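# How do I sort a few thousand loose knitting patterns?

**Sigrún Eyvindsson**

My aunt knitted for most of her life and kept every pattern she ever bought, copied or tore out of a magazine. She moved into a smaller place in Plirkelbridge in December and the patterns came to me. There are 6 boxes. My aunt says it's almost 3,000 patterns and I believe her.

Most are single sheets or folded leaflets. Some are photocopies with notes in pencil, such as needle changes and who the sweater was for. There are also a lot of Prultora leaflets from the years when they were sold one at a time at the yarn counter. A few have rusty staples. Some have tape that has gone brown and no longer sticks.

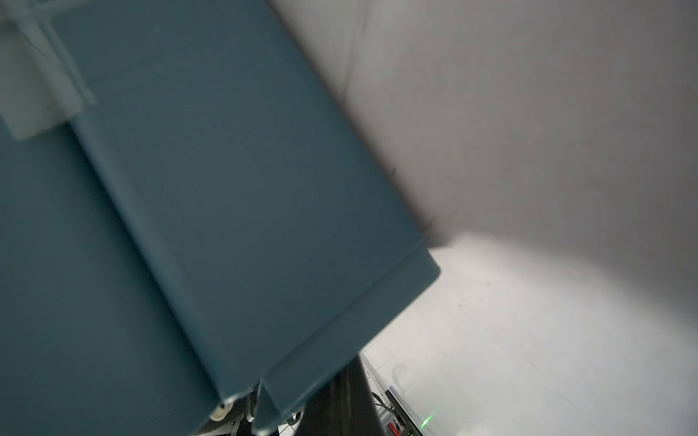
I knit a fair amount myself, mostly socks and children's sweaters, and I would like to be able to find things. I don't need a museum catalog. My cousins also want to look through them at some point and take a few home.

What I'd like to know:

- Should I sort by type of garment, by yarn weight or by publisher?
- Do I scan everything first or sort first?
- What do I do with magazine pages that have half of one pattern on the front and half of another on the back?

I have a spare room for two months and after that it has to be a bedroom again.

---

**Sigrún Damgaard**

Same first name, and close to the same problem. I did this with my mother's patterns and ended up with 2,551 after I threw out the duplicates.

Sort first. I scanned the first box before sorting it and had to rename nearly every file later. You will also find that you don't want to keep everything, and scanning a pattern for a toilet roll cover takes as long as scanning a good one.

Go by garment, then by size group. That matches how you look for a pattern: you want a cardigan for a four-year-old, and the yarn comes after that. I tried yarn weight and gave up, as the older leaflets only name a yarn that went off the market years ago and you have to work it out from the gauge. If the gauge is printed, write it in pencil in the top right corner while you have the sheet in your hand. You won't want to pick it up again later.

My first pass had these piles:

- baby
- children's sweaters
- adult sweaters and cardigans
- vests
- socks
- hats, mittens and scarves
- household
- toys
- no idea

The last one was the tallest for a week. It shrank once I had seen enough of the collection to recognize which pages belonged together. 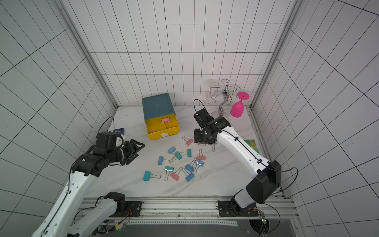

Give every pile a fixed spot before you open the first box, and write the spots down on a piece of paper. I used a table and the piles kept creeping into each other when I reached across. The floor is better if your knees allow it. White square tiles with dark grout lines between them make a ready-made grid, so if you have a room with those, use it and keep the piles inside the lines. On carpet I would lay down masking tape.

For the two-sided magazine pages, photocopy both sides and file the copies under whatever garment they are. Put the originals in one folder marked "magazine." Don't cut them.

Take the rusty staples out with a butter knife, from the back, lifting one leg at a time. A staple remover tears old paper. Leave the brown tape alone if it's over the text. If it comes off by itself, let it.

I kept my mother's pencil notes and wouldn't erase anything. Some of them are corrections to mistakes in the printed row counts.
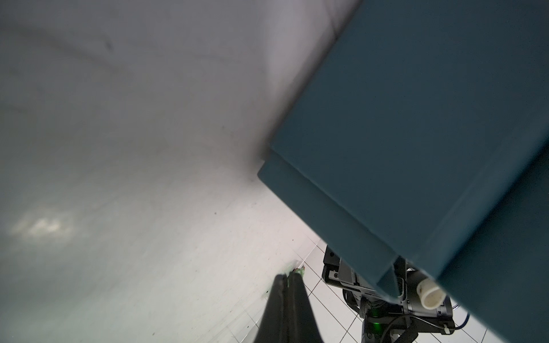 As for scanning, I used an app called Stistosine on my phone and it was good enough for charts as long as the sheet was flat and I did it near a window before noon. Lace charts came out gray and I had to do those again on the library's scanner. I scanned 40 patterns that I really meant to knit and stopped there.

---

**Karpenko**

just put them in binders by publisher, the leaflet numbers do the rest

---

**Sigrún Eyvindsson**

Thank you both. Publisher would work for the Prultora ones since they are numbered, but more than half of the pile has no publisher on it at all. I'll go by garment and keep the numbered leaflets in order inside each group.

What do you use to hold the pages together once the staples are out? Paper clips leave marks.

---

**Sigrún Damgaard**

Binder clips while you're sorting, with a folded strip of scrap paper under the jaws so they don't dent the sheet. Use large ones for whole groups and small ones for a single pattern. Take them off before storage and put each pattern in its own plastic sleeve, polypropylene if you can get it. The old soft vinyl kind pulls the ink off photocopies.

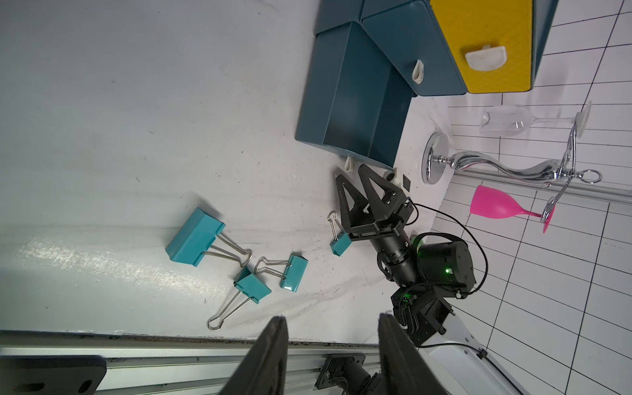 *Teal binder clips with wire handles*

Let your cousins come before you buy the sleeves. Mine took almost all the toys and the Christmas stockings, and I was left with a box of sleeves I haven't used up yet.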